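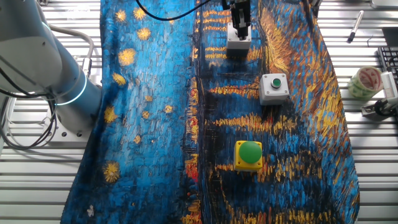
# How to keep a printed cloth flat on a slatted metal table?

**Seraina Zwahlen**

Good evening to all. I have a large cloth with a painting printed on it, in the style of the starry night pictures of Van Gogh, very blue with yellow stars and the orange lights in the water. It lies over a metal worktable with slats. I like it much more than the bare metal and I want to keep it there. My problem is that it does not stay smooth. Wrinkles come again and again, mostly on the right side and in the lower right corner, where the dark water is.

Two push buttons stand on the cloth. One is a small gray box with a little green button in the top. The other has a yellow base and a big green button formed like a mushroom. When I press the big one with the flat hand, it goes down well, but if I press a bit from the side, the box travels and takes the cloth with it. After some time I have a small hill of fabric next to the yellow base, and the gray box does not stand level any more.

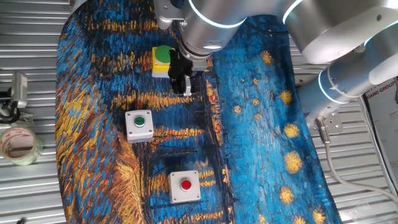

What I have tried until now:

- Pulling it tight by hand every morning. It lasts until the afternoon, sometimes not so long.
- Ironing it, with the iron on the lowest step. The fold lines from the package became softer but they are still there. I did not dare to go higher, the label is cut off and I do not know what fiber it is.
- Normal paper tape under the corners. It let go in the night.

I would not like to make holes in the cloth, and I can not drill in the table. I also should be able to take the cloth away for washing. It has been washed 2 times and the colors stayed good.

My questions are these. Is there something I can put between the slats and the cloth, so that it does not slide? Can I iron warmer without hurting the print? And is there a good way to hold the edges? Maybe somebody has the same kind of table and has already solved it. Thank you in advance for your patience with my English.

---

**Urs Lüthi**

Turn it over and iron it from the back. Then use clamps.

---

**Wyn Penry**

Hello Seraina, I sew curtains and table covers and I have fought with printed cloth for many years, so I will try to answer in the order you asked.

**Under the cloth.** The slats are the main trouble, I think. The fabric touches the metal only on the bars, and between the bars it hangs a little in the air. When a box stands half over a gap and you push on it, the cloth is pressed down there and pulls from all the sides. You need a closed surface first. Put a thin stiff board over the slats, as large as the part you are using. Hardboard of 3 mm is enough if the slats are close together, for wider gaps take something thicker. Sand the corners of the board round, or they will rub through the cloth after some months.

On the board you lay a non-slip mat, the kind with open mesh that is sold for under carpets. I buy mine from Gruber by the meter, but any carpet shop has it. Do not take the very soft, thick one. Your buttons would stand on it like on a cushion, and then they tip when you press them. Cut the mat a little smaller than the board so that its edge does not show through as a line.

**The ironing.** Do not iron on the printed side. Many prints like this are fixed with heat on a man-made fiber, and such a fiber can become shiny or even melt if the iron is too warm. But there are also cotton ones, and from here I can not tell which one you have. Try first on a hem or in a corner that hangs down. This is how I do it:

1. Make the cloth a little damp with a spray bottle and roll it up for 15 minutes.
2. Lay it with the picture down on a clean towel.
3. Put a thin cotton cloth on top.
4. Iron on the low step, with slow movements, from the middle to the outside. Lift the iron and put it down again where you have a fold line, do not push it.
5. Let it get cold while it lies flat. If you pick it up warm you make new wrinkles at once.

If the fold lines are still there, repeat it before you choose a higher temperature. Mostly the second time is enough. And next time after washing, do not fold it. Roll it on a cardboard tube with the picture outside. The tube from wrapping paper is too weak, a tube from a fabric shop is better and they often give them away.

**The edges.** You can let the cloth hang over the board and hold it below with tablecloth clips, the metal ones with a spring. Start in the middle of one long side, then the middle of the opposite side, then the short sides, and the corners at the end. If you begin with the corners, all the extra fabric collects in the middle and you can not get rid of it. Do not pull so hard that the stars become eggs!

For the boxes I would put small rubber feet under them, or a piece of the same mesh mat, cut so that it stays hidden under the base.

---

**Rahel Eberhard**

I agree with Wyn on most points, only two additions.

The clips can fall off if the board and the table together are too thick. Measure before you buy. I bought Ralmont clips without measuring and had to bring them back. In this case you can sew a wide elastic band across each corner on the back side, like on a mattress cover, and pull it around the corner of the board only. No holes and it comes off for washing.

Rubber feet are good on a plain table, but please try them one day on a piece of fabric that is not important. Black rubber left gray marks on a light cloth of mine – with so much dark blue you will perhaps not see it, but on the yellow parts you will.

---

**Seraina Zwahlen**

Many thanks to all three. I ironed it from the back with the damp method, and the fold lines are nearly away after the second time. It was not getting shiny in the corner, so I stayed on the low step as you said.

The board I must still order, they cut it for me at Zirwood. One thing I did not understand: should the mesh mat be glued to the board or does it only lie there?

---

**Wyn Penry**

Only lie there. If it creeps, use a few strips of double-sided carpet tape between mat and board, never between mat and cloth.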